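Recording with the Hand-Held Grippers: Questions and Answers

Bredgate > Data Collection > FAQ

New to the hall, or thinking of signing up for a recording block? We've collected the things people ask us most. If yours is missing, bring it to the sign-in desk and we'll add it.

What are we collecting, exactly?

Short demonstrations of people handling small objects. You do the task with a hand-held gripper, the cameras record it, and the clip becomes one example for a model that will later drive a robot arm. The current set is called Solís and it's all tabletop work: cups, caps, metal parts, things that go in or on other things. We have 2470 usable clips so far and we'd love a lot more!

Do I need to know anything about robots?

Nope. If you can pick up a cup, you can do this. Most people find the grippers odd for the first ten minutes and then stop thinking about them.

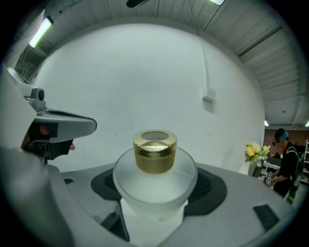
A gold metallic cylinder on a frosted glass cup, with the gripper close in at the left.

How long is one clip?

We aim for 23 seconds or less. Start with your grippers away from the objects, do the task once, back off, and stop. Please don't squeeze two tasks into one clip, because splitting them afterward is slow and fiddly.

What if I drop something?

Keep going! Pick it up and finish the task if you safely can. A clip with a fumble and a recovery is great material, and we tag those separately. If the part rolls off the table, end the clip and press discard.

Why do the grippers have those black-and-white squares on them?

They're markers. Our tracking software (we call it Jeremum) uses them to work out where each gripper is and how it's turned. Try not to cover them with your sleeve or your thumb, and tell us if one is peeling.
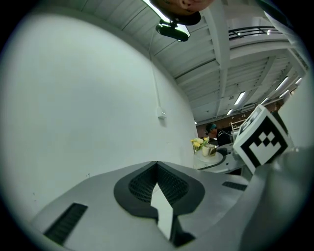 We also ask you to change your starting position every few clips. Take a step to the left, come in lower, turn the cup a little. A model that has only ever seen one approach gets lost the moment the table moves, and ours certainly did in the spring.

One gripper or two?

Either. Protwood, our two-handed task list, wants both, even when one hand mostly waits. Waiting is part of the example, so let the idle gripper hang naturally and don't park it on the table.
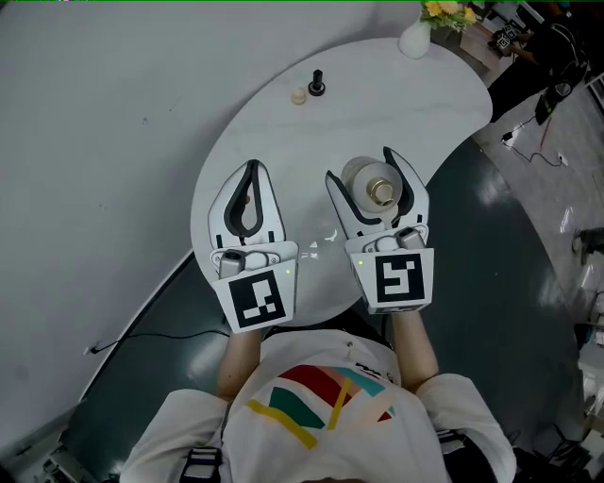
Two grippers over the marble-patterned table, the right one around a translucent plastic cup with a brass-colored nut in it.

Can several people record at the same time?

Yes, and it's more fun that way. Just agree on who is using which objects before you press start.

How many clips do I have to do?

There's no quota. A relaxed block usually gives us nearly 70. The next batch closes at 700 two-handed clips, and we hope to get there in September.

Can I see what the model learned?

Please do! We run the newest version on the arm at 4 p.m. on test days, and anybody who has recorded is welcome to watch. The dates are posted by the sign-in desk.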